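Sunflower heads – when do I cut them, and how do I dry them without the mould?
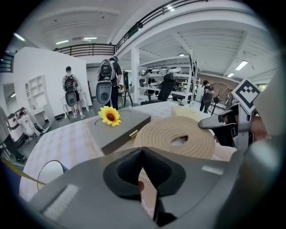 Sunflower head on the corner of the grey tray

posted by cloddyboots, January 27, 2026

Hello all, planning ahead a bit here. Last August I grew a row of sunflowers along the back fence (Solanki, the shorter ones, out of a mixed packet from Clilten) and they did brilliantly, far better than I deserved given how little I watered them. I cut most of them the minute they opened because I wanted to dry them for a wreath. I hung them upside down in the shed in one big bunch and three weeks later the backs had gone brown and furry and half the petals were on the floor.

So this year I'd like to get it right. Do I wait until they're fully open, or cut them sooner? Is the shed a bad idea? I've seen silica gel mentioned but a tub isn't cheap, and I don't know if you can use it more than once. I'd like to keep the yellow if I can. Mine went the colour of weak tea.

Views: 3870

mrs_tansy
Member, 2271 posts

One big bunch is your trouble, I'd say. The heads are thick and hold loads of water, so if they're touching each other the air can't get round and you get that fur on the backs. I did exactly the same my first year!

Cut them when the petals have just lifted away from the middle, on a dry morning once the dew's gone. Strip every leaf off, tie them singly and hang them somewhere warm and dark with a bit of a draught. My airing cupboard with the door left ajar does nicely, and two to three weeks is normal for the small ones. Sheds can be all right in a hot spell but they get damp overnight, and light is what bleaches the yellow.

For silica gel, yes, you can use it again and again. Spread it on a baking tray in a low oven and follow whatever the tub says about times. Snip the stem short, sit the head face up in an airtight box, spoon the gel in round and under the petals, then gently over the top. Leave it 7 days and have a peek. If the back still feels bendy, put it back in for a few more. I like the Cestora gel for its fine grains – the coarse stuff leaves little dents.

plotnumberwhat
Member, 698 posts

just use hairspray

tuppence_worth
New member

Agree with mrs_tansy about hanging them singly. You'll still lose a few petals whatever you do, so dry more than you need. A dab of clear glue at the base of any loose ones sorts it out before they go on the wreath.

Hairspray does help a little with the shedding, but only once they're properly dry. Spray a damp head and it'll rot just the same, only stickier.

If the wreath is for a bathroom or a steamy kitchen I wouldn't bother, they soak it all up again and flop. And if you've got space, try Kurnarex next to your Solanki. Smaller middles, so they dry faster. I sow mine in pots indoors in April and plant out when the slugs have calmed down a bit.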